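I had been selling the Zovach hair mask for all of 2 weeks when Jummai Osagie rang and said her fringe had gone green. Only a bit green, she said, like a pond if you caught it in the right light, and was that meant to happen?

I said I'd look into it. I had the leaflet on my knee at the time and it said nothing about green. It said silk, it said shine, it said women in Oria had been rinsing their hair with the stuff for centuries, and I had read that bit out loud in Jummai's kitchen with real feeling, because I'd practised it in the bath.

So I rang Concetta Costa, who'd signed me up in the first place. Concetta had sold 500 tubs by July, or she told people she had, and she drove a car with her own face on the door.

"Is she blonde?" Concetta said.

"Since Christmas."

"Bottle blonde?"

"Well, I wasn't going to ask her, was I?" 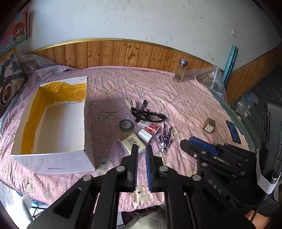 There was a long breath down the line, and then she told me to offer tomato ketchup and a free hand cream – the small one, mind, and not the rose.

I went round that evening with both. Jummai opened the door in a shower cap and we sat on the edge of her bath while I worked the ketchup in with my fingers, and she told me about her sister's divorce, and I told her what I owed Concetta, which I hadn't told my own husband. It was roughly 2,000 by then. She turned round so fast she got sauce on the tiles.

"For hair mask?"

"And the starter kit. And the conference."

She rinsed, and I held the towel, and we both had a good look in the mirror. Still green, if anything a bit brighter.

"I quite like it," said Jummai. "Have you got any more?"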